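4.2 Teaching the drawer reach

You've got a Paju arm on its column and power to the wrist, so now comes the fun part!

1. Check every finger screw before you run anything.

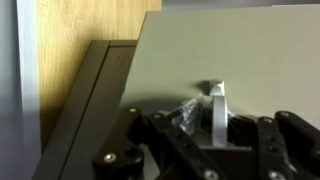

Fig. 7. Finger links and silver screws, from the wrist camera.

2. Set the speed to 80 and jog toward the lower drawer.

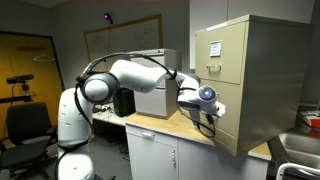 3. Save the point as DRAWER_LOW, then back off and call it again. Hazel Lindgren's trick is to approach at the same height every time, and it works beautifully.

Caution: Leave slack in the cables at the elbow. A tight loop will tug on the wrist.

4. Set the pause to 800 ms. Go up to 1000 if the arm still sways.

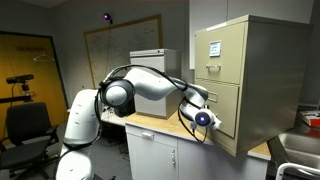
Can I reuse my saved points after moving the cabinet?
Only the home point. Teach the drawer points again from step 2.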